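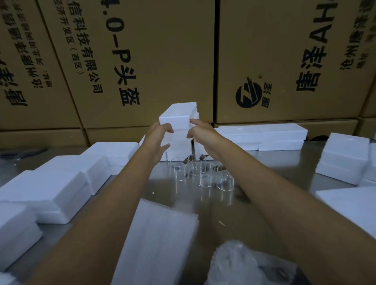

Nelly Cáceres writes that her last carton of straight-sided glass arrived with the rims chipped and the walls intact, and asks whether thicker foam would have prevented it. Probably not. Chipped rims with sound walls usually mean the pieces touched each other inside the carton, and thicker foam on the outside does nothing about that. The procedure below deals with contact between pieces first and with the outer cushion second.

It covers plain glass cylinders and cups, with or without wooden fittings, packed in polystyrene block foam and bubble wrap. It does not cover stemware, lidded jars or anything already filled.

What you need

Polystyrene blocks, cut or broken to size
Clear bubble wrap, small bubble, in sheets 11 inches wide
A double-wall carton
Paper tape for the wrap, packing tape for the carton
A soft brush and a dry lint-free cloth
A hard, flat table large enough to keep the foam and the glass apart

The carton referred to here is the Hosham long size, 496 mm on its longest inside edge. Other cartons will do if the clearances in step 5 are kept.

Setting up the table

Stainless steel is a good surface for this work. Foam crumbs show up on it and brush off without catching. The drawback is that steel is unforgiving if a piece tips over, so put a flat foam block down in the wrapping area and set the glass on it while you reach for tape.

Stack the foam toward the back and one side. Lift blocks from the top of the stack with both hands, one holding the block and the other steadying the stack. Old polystyrene sheds at the edges, and a stack that slides will knock over whatever is standing in front of it. Four layers is a practical limit for blocks with rough edges. Lower is better if there is room.

Glass goes on the table after the foam is in place, never before.

Step 1. Sort the glass

Stand the pieces upright with the fittings pointing outward where possible. Check each rim with a fingertip, moving slowly, and hold the wall up to the light. Set aside anything with a nick. A nicked rim often becomes a crack in transit, and the fragments will scratch whatever is packed beside them.

Open-ended tubes need both rims checked.

Step 2. Deal with the wooden parts

Loose handles, collars and rings are wrapped separately and never dropped inside the glass. A piece of wood moving inside a cylinder for the length of a truck journey will mark the inner wall and may break it. Put small parts together in one wrapped bundle and write the contents on the tape.

Handles that are already fitted stay on. Do not twist them to test the joint. If a handle moves under its own weight, treat the cup as unfinished and leave it out of the carton.

Step 3. Brush off the crumbs

Foam crumbs cling to glass, especially in December when the air indoors is dry. Brush each piece and wipe the table before wrapping. Crumbs trapped under bubble wrap will not break anything, but they make the unpacked glass look dirty, and customers do complain.

Step 4. Wrap each piece

Lay the sheet bubble side in. Set the piece on its side at one end, with the handle facing away from you. Roll until the wall is covered twice. Fold the bottom over and press it flat, then gather the top with the fingers of one hand while the other hand holds the roll closed. Tape once across the seam. Tape on the wrap only, not on the glass or the wood.

A handle needs its own layer. Fold a short strip of wrap over it before rolling, otherwise the end of the handle presses through and becomes the point of contact with the next piece. The finished package should feel soft at every side. If you can feel a hard edge through the wrap, unroll it and start again – adding a second sheet over a badly placed first one only makes the package larger.

Used wrap is acceptable if the bubbles still hold air. Creased wrap is fine. Flattened wrap is not. 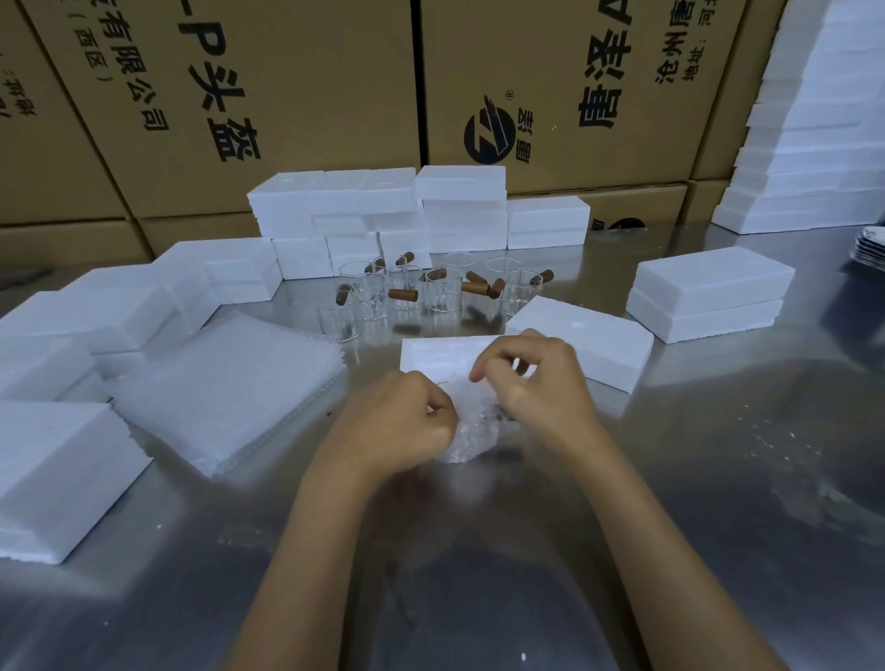 Step 5. Build the cushion

Cover the floor of the carton with block foam, 3 inches deep. Line the four walls in the same way with smaller blocks standing on edge. Fill gaps between blocks with offcuts. The blocks should hold each other in place without tape.

Leave 3 inches above the highest wrapped piece for the top layer.

Step 6. Load the carton

Stand the wrapped pieces upright, heaviest at the center. Turn the handles toward the corners of each space so that no handle points at a neighboring wall. Put a strip of foam between rows. If a second layer is needed, lay a full flat block over the first layer so the load is spread.

The bundle of loose parts goes in last, along one side.

Step 7. Close and test

Add the top foam. It should stand slightly proud of the carton edge, so that the flaps press down on it when closed. Tape the center seam and both end seams. Shake the carton gently from side to side. Any sound means movement, and the carton has to be opened and filled.

Notes

Manikandan Rodrigues uses crumpled paper between rows in place of foam strips. It works for short trips, but paper settles, and after seven days in a warehouse the rows will have room to shift.

Foam offcuts too small to stand on edge can be bagged and used as corner fill. Keep the bag closed.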